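Print this page | E-mail this to a friend

Filed under: Kitchen Helpers, Gadgets & Gear, Cups and Glasses

Getting Good Work Out of a Gripper Kit: Cups First, Everything Else Later

by Hortensia Acuña
13/01/2023

Those of you who have been reading this page for a while know that I am slow to warm up to anything with a plug, and it took my nephew Fermín Godoy the better part of a year to talk me into trying the Hutmont soft-finger kit. I have now had the use of one since September, and so many of you have written in to ask whether it's worth the money (and where on earth you put it!) that I thought I'd gather up my notes in one place, tips and grumbles together.

The kit costs $405 by itself, or $900 with the little arm and the bench clamp. Fermín already had an arm, so we went for the plain kit: two bendy fingers, the mount, a bag of screws and a booklet. Hutmont also sells a setup visit for $156, and I'll get to that further down, as I have opinions on it.

First, the table. Whatever surface you plan to work on, wipe it with a barely damp cloth and then go over it again with a dry one. I used to skip the second wipe and my cups would skate away the moment a finger nudged them. A plain, pale tabletop with a dull finish has been the easiest for me. My glossy kitchen counter threw back so much light from the window that the kit's camera kept getting muddled, and I had to pull the blind down in the middle of a lovely afternoon, which I resented.

Second, start with plastic cups. I know you want to see it put away your good glasses, and so did I, but please do your learning on something that bounces. The tall kind with a rolled rim is best, in my experience. The rim gives a finger something to catch on if the grip slides, and a cup that is a bit narrower at the bottom will settle into its neighbor without much coaxing. Pick two colors you can tell apart from across the room. It saves a great deal of squinting when you are trying to work out which one it went for.

Third, mind the spacing. If one cup stands half behind the other, you will be tempted to send the fingers straight for the closer one, and most days that goes fine. Coming away again is the part to watch, as a finger on its way out is wider than you think it is. I leave the width of my hand between cups when I'm starting on a new task, and I close the gap a little at a time once things are going smoothly.

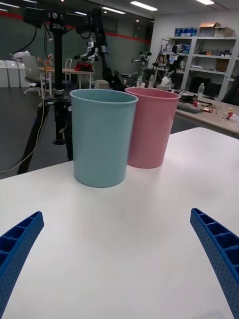
Now, about squeezing. The booklet has you begin at the middle setting, and I'd go lower. A thin plastic cup will fold in on itself if you pinch it near the top, and you'll get a crease that never comes out. Aim for a little below halfway down the side, close gently, and wait a moment before you lift. I count to 3 out loud (my husband finds this very funny) and I have creased far fewer cups since I began doing it.

Practice with them empty for longer than you think you need to. Then try a spoonful of dry rice in the bottom, then a good handful, and only after that some water. Uriel Mansilla wrote to me from Saavedra to say he goes straight to water but keeps a baking tray under everything, and I suppose that works too if you don't mind carrying a full tray to the sink. I slosh.

A few words on keeping the fingers clean. Anything with ribs and little pockets will collect crumbs, and once there's flour in there it turns to paste at the first splash. I use an old soft toothbrush with warm water and one drop of dish soap, brushing along the ribs and then across them. Shake well and stand them on a towel overnight. Do not put them in the dishwasher. Mine came through the one time I tried it, but they felt tacky for a week afterward and picked up every bit of lint in the house. Ainhoa Arroyo dusts hers with a pinch of cornstarch when they get sticky, and I have taken that up with good results, so thank you, Ainhoa!

Cords are the other housekeeping matter. Give them more slack than looks tidy, because the arm has to reach all the way out and come all the way back, and a cord that is snug at rest will tug at full stretch. Soft fabric ties are kinder than the hard plastic ones. Run the arm slowly through its whole reach by hand, with the power off, and look for any spot where a cord pulls tight before you ever let it go on its own.

So, the setup visit. Our fellow was Farhad Ahmadpour and I couldn't fault him. He was patient, he took his shoes off at the door without being asked, and he showed me how to teach the thing a new pickup spot, which I had read about four times in the booklet and still not understood. Did I need him? If you have a Fermín in the family, I'd say save your money. If you live alone or get flustered by small screws, it's worth every cent, and do write your questions down beforehand, as I forgot half of mine.

I also had a loan of the Diltura kit for a fortnight. It is quieter and the booklet is much better written, with proper drawings. The fingers are stiffer, though, and I never did get them to hold a thin cup without denting it. For mugs and jars I might even prefer it. For the everyday plastic in my cupboard, I was glad to go back to the Hutmont.

My complaints, in fairness: the screws are a size I had nowhere in the house, the spare fingers are sold only in pairs when it's always the same one that wears, and the start-up chime cannot be turned down. I have written to them about the chime.

If you store your cups in stacks, try an Ikex shelf liner, the bumpy sort, cut to fit the spot where the stack goes. It keeps the bottom cup from creeping as the next one comes down on it. A folded dish towel does nearly as well and you have one already.

Next time I'll go through lids, which have been a trial, and I'll share Ainhoa's way of sorting spoons. Keep your letters coming.

E-mail this to a friend | Print this page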